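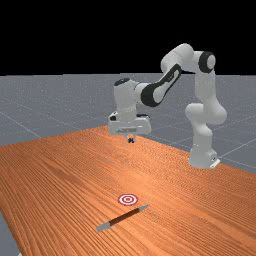

4. How early reports of airport disruptions change over the first day

4.1 Material and scope

This section looks at what happens to the basic facts of a breaking aviation story between the first published line and the report that stands at the end of the day. We limit ourselves to disruptions on the ground: terminal evacuations, runway closures, security holds, and flights returned to the gate. Incidents in the air were left out, as they tend to bring in a national investigator early and the flow of information is then quite different.

The material comes from four regional airports, which we call by the names of the towns they serve: Gomton, Brovbridge, Steiner and Hundholm. For each airport we collected every disruption that was reported by at least two news outlets within three hours of the first public notice. This gave 39 events. Two of them were dropped. In one, the only surviving copies of the early reports had been edited without a time stamp, and in the other the two outlets shared a newsroom and published the same text. The analysis rests on the remaining 37.

For each event we saved the earliest version of each report we could recover, every later version with a visible change in wording, and the final version. We also kept the airport's own notices and, where one existed, the statement from the local police. Social media posts by passengers were used only when a news report quoted them. The reason is practical. Posts are deleted often, and we had no way to collect them evenly across the four airports.

Coding was done by two readers working apart. They marked every statement of fact in each version and noted its source, if a source was given. Disagreements were settled in discussion with the first author, Shamim Kiani, who had not read the reports beforehand. Most of the disagreements concerned whether a phrase such as "passengers were told to leave" counted as a statement about the authorities or about the passengers. We settled on the second reading throughout.

4.2 What the first line contains

The first published line of a report is short and nearly always has the same parts. It names the airport, gives the kind of disruption, and states that something is still going on. The cause is present less often than we had expected from earlier work on live reporting. In 26 of the 37 events the first line gave no cause at all, or used a general term such as "security incident" or "technical issue" taken directly from the airport's notice.

Where a cause was given in the first line, it came from a passenger or an unnamed airport worker more often than from an official. These early causes were not always wrong. In several cases the later official account matched them closely, and the only thing that changed was the attribution. A report from Brovbridge first said that "a traveler near the checkpoint" had seen smoke from a vending area. Four hours later the same sentence appeared with the fire department as its source and no mention of the traveler.

The count of people affected behaves differently. It is missing from most first lines, appears in the second or third version, and then changes more than any other fact. At Hundholm, one evacuation in June was reported with five different counts of passengers over a single afternoon. The lowest referred to people held on one aircraft, and the highest to everyone booked to leave the airport that day. None of the reports explained that the number now described a different group. A reader following the story through the afternoon would have seen the event appear to grow, while the situation in the terminal had stayed much the same.

4.3 Corrections and quiet changes

We separate three kinds of change. An addition leaves the earlier statement in place and adds to it. A correction replaces the earlier statement and tells the reader so. A quiet change replaces the earlier statement without notice.

Additions are by far the most common kind and raise few problems. The balance between the other two is more interesting. Quiet changes outnumbered marked corrections at all four airports, and this held for large and small outlets alike. Outlets did mark corrections when a named person or company was affected. An airline wrongly linked to a delayed flight at Steiner received a full correction note within the hour. Wrong terminal numbers, wrong times and wrong passenger counts in the same report were changed with no note.

Editors we spoke to did not see this as a failing. They described the live page as a draft that readers understand to be unfinished, and one compared it to a radio bulletin, where the next bulletin simply replaces the last. We think the comparison holds only in part. A radio bulletin is not copied by other outlets as text. In our material, a statement that had been quietly changed at its source often went on living in the reports that had copied it earlier. The copying outlet had no signal that anything had been withdrawn, so it had no reason to go back.

Figure 4 accompanies this section.

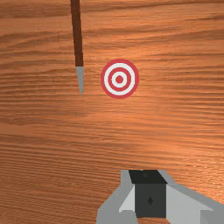 Figure 4. Red-and-white bullseye target on a wood-grain surface (computer rendering).

4.4 The part played by airport notices

The four airports differ in how they issue notices, and this explains a good part of the variation between them. Gomton and Steiner publish a short text on their own website and update it in place. Brovbridge sends a numbered notice by email to a press list. Hundholm does both, though the two were not always in step with each other during the period we studied.

Numbered notices seem to help. Reports on events at Brovbridge contained fewer conflicts between outlets, and when conflicts did arise they were resolved sooner. The likely reason is that an outlet can see that it holds notice two while a rival is quoting notice three. With a web page updated in place there is no such cue. A reporter who copied the text at 9:40 in the morning and another who copied it at 10:15 may both believe they have the current version, and both will attribute it to the airport.

We also found that the notices themselves contain quiet changes. At Gomton, the word "evacuated" was replaced by "cleared as a precaution" on three occasions after the terminal had reopened. Outlets that updated their reports took over the new wording, and those that did not kept the old one. Anyone reading the two sets of reports side by side later on could easily think that they disagreed about what had taken place.

Police statements came later than airport notices in every event where both existed. They were shorter and more careful, and they seldom gave a number of any kind. Their main effect was on the cause. Once a police statement was out, passenger accounts of the cause disappeared from most reports, even when the police had said nothing that ruled those accounts out. This was especially clear in security holds, where the police text often said only that an item had been examined and that the area was safe.

4.5 When a story stops being updated

The last version of a report is often taken as the best one, and media archives generally keep only that. Our material suggests some care is needed. For many of the events the final version was simply the version in place when flights resumed. After that point there was little interest in the story, and facts that were still uncertain remained so. The phrase "the cause is under investigation" was the last word on more than a few of these events, with no follow-up that we could find.

Outlets based in the same town as the airport were more likely to return to a story the next day. They usually did so with a piece about travelers who had missed connections, and the cause was mentioned in passing. In a few cases this later piece was the only place where the cause was ever given in full. It was not linked from the earlier live report, so a search for the event would normally bring up the unfinished version first.

National outlets hardly ever returned. Their involvement was short, often a single report with one update, and it depended heavily on the first local report to appear. Where that first report held an error that was later changed quietly, the national version was the one most likely to keep it.

4.6 Limits

The four airports are all of moderate size and all in regions with at least one daily local newspaper. Results may differ at a major hub, where airlines run their own press desks, and at small fields with no local newsroom nearby. We could recover earlier versions only when they had been saved by us or by a public archive, and changes made within a few minutes of publication will often have been missed. Our figures for quiet changes should therefore be read as a lower limit.

We did not measure what readers took away from the reports. A quiet change may matter little to someone who visits the page once, and a good deal to someone who made travel plans on the strength of the earlier version. The reader survey described in Section 5 takes up this question for two of the events at Hundholm.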